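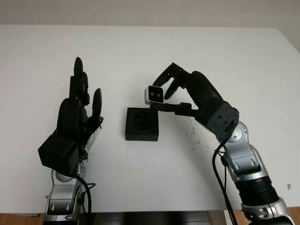
Two black hands over a white tabletop.

About Us
Home / About Us / Our School

Herach is an evening language school in Vandalport. We teach Vietnamese and Persian to adults, at six levels, in small classes that meet after work. Most of our students live or work within a short bus ride of the school. Many have family who speak the language at home. Others have married into a family that does, or need the language for a job in health care, law or shipping.

The school was started by two teachers, Hằng Vi and Negin Tabrizi. They met while teaching English at the same adult education center and found that their students kept asking the opposite question: where could a son-in-law or a grandchild learn some Vietnamese, or some Persian? There was a university course across the river, but it met in the mornings and was built around exams. Hằng and Negin rented one classroom above the old Paulík furniture store on Enau Street and put up a notice at the library. The first Vietnamese class was full before it began. The first Persian class had four people in it, and two of them are still with us in the reading group.

We moved downstairs when the store closed, and we now have the whole ground floor. Last year 541 students enrolled, counting both languages and the summer session.

How we teach

Classes have no more than 12 students. Each one is led by a single teacher for the whole term. We do not rotate teachers or combine levels when numbers are low, and if a class is too small to run we say so before the term begins and return the fees.

Beginners spend the first weeks mostly listening and speaking. In Vietnamese this means a lot of work on tones, done slowly and often in pairs. We teach the southern accent in the lower levels and bring in northern recordings from level three. Students whose relatives speak a northern or central dialect should tell us when they sign up. We can usually suggest extra listening.

In Persian we start the alphabet in the second week. Some schools put it off and use Latin letters for a whole term, and we tried that in our early years. Students found it hard to let go of the Latin letters afterward, so we stopped. The everyday spoken language and the written language differ in many small ways, and we teach both side by side from level one.
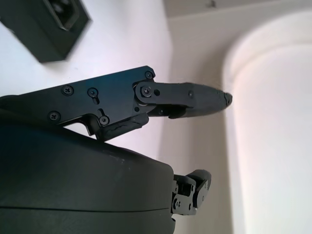 Homework is set after every class and takes less than an hour. It is not graded. Teachers look it over and write a note if something needs more practice. There is no final exam at any level, though students who need proof of study for an employer can ask for a letter that states their level and hours attended.

Heritage speakers

A large part of our enrollment is people who grew up hearing the language and answering in English. They often understand a good deal and can't read a menu. A regular beginner class is the wrong place for them, and so is level four. We run a separate heritage course in each language. It begins with reading and spelling and moves on to the kind of vocabulary that does not come up around a dinner table, such as banking, medical appointments and the news.

If you are not sure which course fits you, book a placement talk. It is free, takes 15 minutes and can be done by phone.

Our teachers

Hằng Vi runs the Vietnamese program and teaches levels five and six. She trained as a primary school teacher and wrote the workbook we use in the lower levels. Negin Tabrizi runs the Persian program and the reading group, which is working its way through short stories this year. All our teachers are native or near-native speakers with classroom experience, and all of them are paid for preparation time as well as teaching hours. 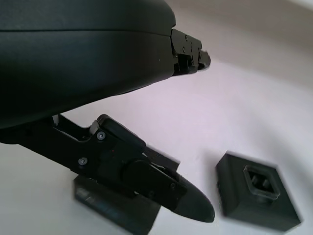

Black gripper fingers, seen up close.

Terms and fees

The school year has three terms and a short summer session. Enrollment for the spring term opens in January. Classes start at 6:30 p.m. and end at 8:15 p.m. with one break. Fees cover the workbook and recordings. You can pay in full or in two parts, and returning students pay a lower rate.

Visitors are welcome to sit in on one class before enrolling. Please write to the office first so that the teacher knows to expect you. The office is open from 4 p.m. on teaching days, and the entrance is on the Enau Street side of the building.

Courses
Placement Talks
Contact the Office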